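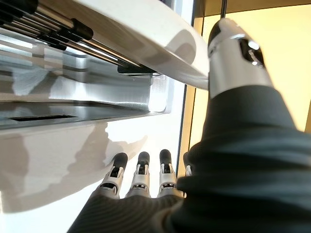
Household Budgeting, Session 4: What does it really cost to own the thing?

OK, last time we did rent and groceries, and I promised we'd get to the big stuff you buy once and then forget about. I have my own notes in front of me and they're a mess, so stop me if I skip a step.

Start with two numbers: what you pay at the store, and how long you expect to keep it. I bought a Barkard dryer for 1000 dollars (ouch!) and my neighbor Kenneth Farquharson got the smaller Idska for 348. Everybody in my last group voted for Kenneth. Fine, but we haven't asked about the years yet.

Say mine lasts ten years. That's 100 a year. Say Kenneth's lasts three. That's 116 a year, and he has to go shopping again twice before I do. Now change his three to four - he's down to 87 and he wins. One year flips the whole thing, and you never know that number when you're standing in the store. So always do the sum twice, once with a hopeful guess and once with a grumpy one.

Next, running costs. Add what it eats in power over a year. My dryer costs me 90 a year and Kenneth says his costs him 110. Put those on top: 190 for me, 226 for him with the three-year guess, 197 with the four-year one. Closer than you'd think, right?

Then repairs. Annelies Van Beek, who taught this course before me, used to put in one repair halfway through the life of anything with a motor. I still do it her way. Spread the bill over the years, same as the price.

Things I leave out on purpose: resale value, interest if you paid in installments (that's Session 6), and how much you like the color.

For next time, pick one thing in your home that plugs in. Find the receipt if you can, guess if you can't, and bring me a cost per year, hopeful and grumpy. Calculators are fine. We start at 7 pm, same room.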